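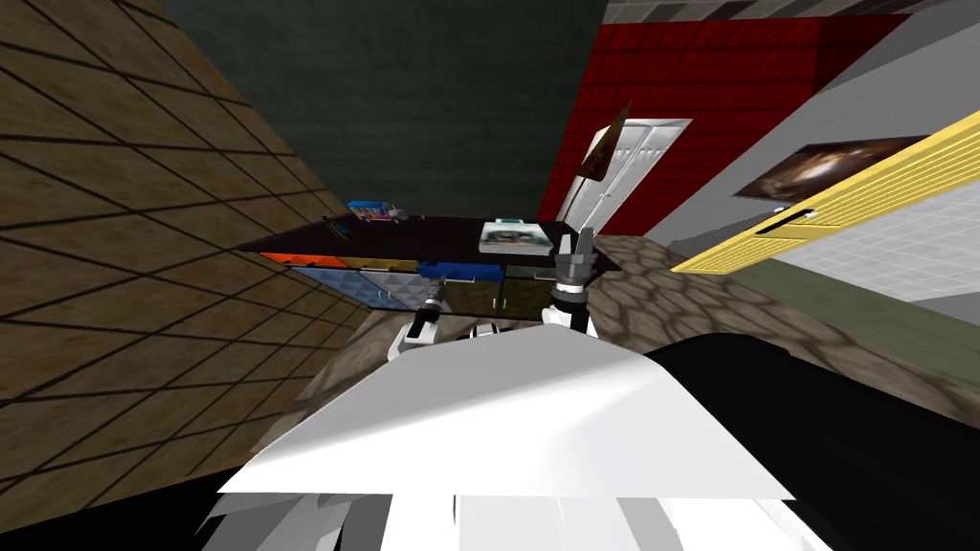
Reporting rules for simulated two-arm tasks remain loose, and results from different groups are hard to compare. The Adier protocol (Honorato and Rezende) sets minimum conditions for a trial to count. Each task is run 100 times, with 30 seeds held back from tuning. Scene clutter must be declared before the first run. In the Huerta kitchen layout the declared items include the toy car and the flat white item on the cabinet top, which stay in the asset list even when the task concerns only the drawers. Camera tilt is logged and is not corrected afterward.

A trial record opens with a start pose check. Both grippers must be open and clear of the cabinet, and the space between them must be free of any arm segment.
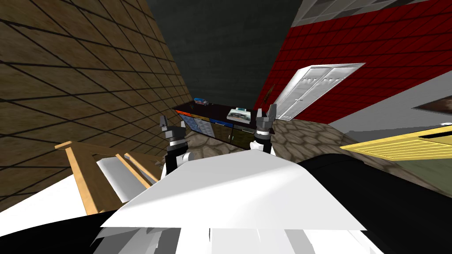 Figure 4. Open grippers in front of the cabinet, Huerta layout.

Runs that fail the check are discarded and logged by seed. A batch with fewer than 80 valid runs is repeated in full. We applied the same limit to the Bunitz and Omammont controllers, with no change to wall or floor textures between batches. Views that include the robot's own body are kept uncropped, as masking the body shell hides contact errors near the chest.

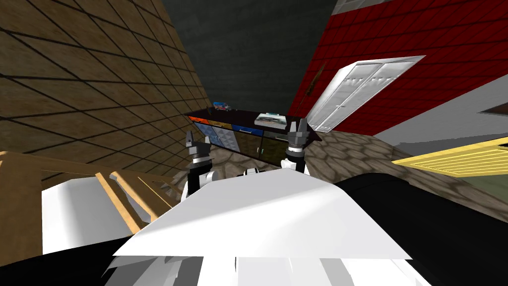

4.2 Exceptions

A batch may be split across machines if the physics step and the renderer version match. Both are stated in the results table.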